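Put the Cook's Wages in the Appeal

Every June the newsletters from small overseas charities arrive in my inbox within a few weeks of each other, and every June they ask for the same kinds of things. A classroom block. A water tank. A set of bunk beds. I have given to appeals like these for most of my adult life, and I have helped write a few of them. I now think most of them ask for the wrong thing, and that people like me are the reason.

My own connection is with a girls' hostel that the Dirstead Fund has supported for years. The fund is small. It has no paid staff in this country, and its accounts fit on two sheets of paper. The hostel gives school-age girls from outlying villages somewhere to sleep, eat and study during term, so they can attend a secondary school that is too far to walk to. It does this well. The girls stay in school, and a good many of them go on to college or nursing courses.

What keeps the place going is a cook, a night warden, a matron and a woman who comes in to teach math in the evenings. Their wages are by far the largest cost. They are also the hardest money to raise. When the fund asked for a new dormitory roof, the target was met in 3 months. When it asked for the matron's salary, the appeal ran for most of a year and fell short.

I was one of the people who gave to the roof and skipped the salary. I didn't think hard about it at the time. A roof sounded like something finished, and a salary sounded like a bill.

The trouble with buildings

Buildings cost money after they are built. Donors know this about their own houses and forget it about everyone else's. A new dormitory means more beds, which means more girls, which means more rice, more lamp oil or electricity, more blankets, and sooner or later another warden. If the money for those things isn't there, the building doesn't help much.

Krishnamoorthy Kaimal kept the books for the hostel for 8 years. He once told me that the most worrying letter he could get was one from a generous donor who wanted to build something. He couldn't refuse it. A refusal might offend the donor, and the donor might go elsewhere. So he would accept, and then spend the next several months working out how to pay for the use of it. One year the hostel had a new study hall with a plaque on the wall and was two months behind with the cook. She kept coming in. She had a sister who lent her money.

I don't think the donor ever heard about that. I'm fairly sure the donor would have been upset. But the letter that went back to them had a paragraph about the ribbon and a paragraph about the speeches, and it was a cheerful letter, as those letters are.

Some people argue that a building at least can't be wasted. Salaries can be padded, they say, and a wall is a wall. I have heard this from sensible people with business backgrounds, and there is something in it. Money for wages does need checking. But building work is hardly free of padding, as anyone who has hired a contractor at home should know, and a payroll of four people is about as easy a thing to check as there is. You ask for the pay book. You ask the four people.

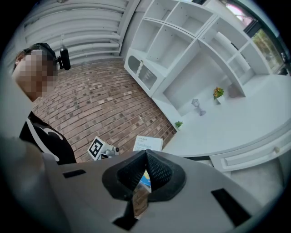
What visits do

Donors like to visit, and I don't want to be sour about that, having done it myself. I went once and stayed 10 days. I was met at the gate, given flowers, sung to, and taken around every room. I came home full of energy and raised more money that year than in any year before.

I also took up a great deal of time. The matron, Parvathi Shenoy, had moved the evening study hour to fit in the singing. The older girls had practiced for the welcome when they had exams coming. I found this out on my last day, from a casual remark at breakfast, and it changed how I felt about the flowers.

There is a decent case for visits. People who have seen a place tend to stick with it. Saranya D'Souza, who lived at the hostel as a teenager and is now a pharmacist, disagrees with me strongly here. She remembers the visitors fondly. She says it meant something to her that people came so far, and that one of them wrote to her for years afterward. I believe her. I would only say that a visit can be shorter and plainer than most of them are, and that it should be planned around the school calendar. If you must go, go in term, sit in on an ordinary evening, eat what is served and skip the ceremony. Ask to see the kitchen and the accounts.

The other thing visits do is steer money. A visitor notices what is visible, such as peeling paint or a cracked step, and comes home wanting to fix it. The math teacher who has quietly stopped being paid for her bus fare looks just the same as before. I came home wanting to buy curtains.

What to ask for

Padmavathi Murthy took over the writing of the fund's appeals after me, and hers are better than mine were. Her last one said that it costs 300 dollars to pay the cook for a stretch of the school year, gave the cook's hours, and listed what was served for dinner in an ordinary week. There was no building in it at all. It raised less than a roof would have. It also brought in more monthly donors than any appeal before it, and monthly donors are what a payroll needs.

I would like to see other small charities try the same. Put the running costs first. Say who gets paid, what they do and how much of the year is covered so far. If there is a building to fund, say what it will cost to run and ask for that in the same letter. A donor who will pay for the walls and balks at the lighting should be thanked and told to wait.

I would also like donors to stop asking what percentage goes to staff as if a low number were a good sign. In a hostel the staff are most of the service. A low number may mean that someone is being underpaid, and it is usually a woman who lives nearby and can't easily complain.

None of this is very exciting to write on a fundraising flyer, and I know from experience that it makes for an awkward speech at a dinner. People came up to me afterward, the one time I tried it, and asked whether there was a project they could put their family's name to. I said the warden's job was available. Two of them laughed, and one took a form home and has paid toward that salary every month from then on.

Palesa Ngubane, who chairs the fund, is now asking supporters whether the next big gift should go into a reserve for wages before anything else is built. There has been some grumbling. I have written to say yes, and I've moved my own monthly gift from the building account to the general one. If you support a place like this, write and ask how far ahead the wages are covered. It takes a few minutes, and whoever keeps the books will probably be glad to answer.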